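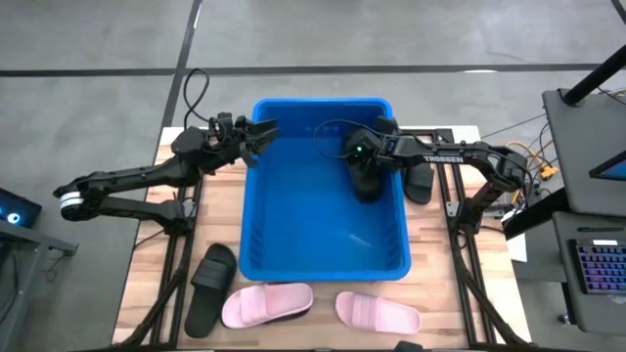

According to Sølve Wallin, a satire label placed above a headline changes how the story is read before a single word of it has been taken in. That objection was raised during the review of our first design, and it led us to separate the label from the article text in the second round of the study.

Readers in the second round were given 84 short political items drawn from Drundon, a satirical news site, and from two regional newspapers. Each item was shown for 30 seconds. Readers then marked it as satire, as ordinary news, or as unclear, and were free to add a comment. In total, 2629 judgments were kept for analysis. Items that named a sitting officeholder were coded separately by Usman and Tak, who settled their differences by discussion.

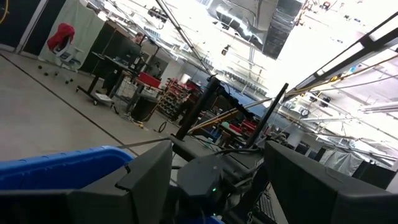
Coding followed the headline first and the opening paragraph second. Where the two pointed in different directions — a plain headline over an absurd first sentence, for instance — the item was placed in a mixed group. The mixed group held 20 items. Most of the longer comments concerned these items, and several readers wrote that they had changed their minds on reaching a quoted official. A flat, formal quotation was often taken as a sign of real reporting, even when its content was plainly impossible.

Figure 3. Ribbed side wall of a blue plastic bin on a light wooden tabletop.
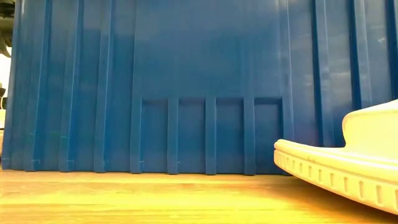 4.2 Position of the label

Labels at the foot of the item were frequently missed. Readers who did notice them seldom went back to revise an earlier comment. The July round used only the upper position, and its results are therefore reported separately in Section 5.

Research Articles | Media and Political Communication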